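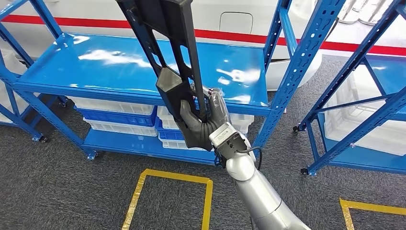 May, 7:40 a.m., Rodbridge shop

Glue line tests, second batch. Pulled the clamps off the maple samples from last night. Room was at 66 F when I left and 61 when I got in, so the heater timer is off again. Reset it.

Samples 1 to 6 are the Engelhardt hide glue, mixed fresh. Samples 7 to 12 are the Zundari liquid, from the bottle opened in March. Both sets had the same clamp pressure and the same 25 minute open time. Squeeze-out on the Zundari set is rubbery and peels off with a thumbnail. The Engelhardt set is hard and chips clean.

Broke four of each on the lever jig before coffee. Engelhardt: three failed in the wood, one at the glue line (sample 4, and I think I starved that one, the face looked dry). Zundari: all four at the line, the lowest at 94 lb. Old bottle is my guess. Arwel Rosser says he had the same trouble with the last of his and threw it out. Ordered a new one, so 7 to 12 get repeated when it comes.

Remaining samples stay on the shelf over the bench vise until Monday's readings are typed up. Please don't use them as shims.

Scraped the joint faces with the card scraper this time, no sandpaper. Want to compare with the 300 grit faces from batch one, but I can't find the sheet. It may be in the Arkik binder.

To do: new blotter for the glue pot, check the water level at noon, plane the next blanks to 3/8. Lever jig pin is getting loose and wants a bushing.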